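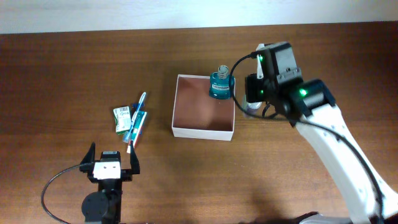 Nisorholm Guest House
Packing station inspection: guest toiletry boxes
Date: March 17, 2021
Inspected by: Sepehr Bahrami
Station: wood table, ground floor supply room
Result: pass with comments

We use cookies to remember your settings and count visits. Accept all | Manage choices

1. Table surface clean, no splinters or raised grain
OK. Wood top wiped down before the shift. Old varnish wear near the window end, unchanged from the September inspection.

2. Cables and cords clear of the walkway
OK. Floor run is taped. Replace the tape at the door threshold, which is lifting at one corner.

3. Boxes square, walls firm, no torn corners
Comment. Delivery from Zonier was 140 boxes. 6 rejected for crushed corners and set aside for return. Rejected boxes must be marked on the base — a loose note on the stack is not enough.

4. Mouthwash caps tight, seals unbroken
OK. Each cap is to be checked by hand before the bottle goes in the box. A bottle with a broken seal goes to the discard bin, even if it looks full.

5. Mouthwash placed so it cannot tip or press on the box wall
Comment. Bottles have been left resting over the rim while the smaller items are sorted. Seat the bottle fully inside the box, or keep it on the table until its turn. Weight on one wall opens the corner joint.

6. Toothbrushes in sealed packaging
OK. Clear packs only. Any pack with a split edge is discarded. Do not retape.

7. Toothpaste free of leaks and dents, date readable
Comment. Two found with the date rubbed off. Removed from stock. Supplier Sulemana notified by email.

8. Small packages: print readable, wrap intact
OK. Barcodes scan at the desk. If a code will not scan after a second try, enter the stock number by hand and initial the sheet.

9. Only one box's items on the table at a time
OK at time of inspection. Reminder given to the late shift, who had two sets mixed last week.

10. Stock shelving
Comment. Lower shelf holds some 3,000 small items. Heavy cartons are to stay on the lower shelf. The Bulus shelving unit needs its rear wall bolt retightened before any more stock is added.

11. Spill kit present and complete
Not OK. Absorbent pads missing. Reordered the same day. Mouthwash spills to be wiped up with paper towels and the floor dried until the pads arrive.

Open items: 3, 5, 10, 11. Recheck by the next supply delivery. Signed sheet is kept in the supply room binder.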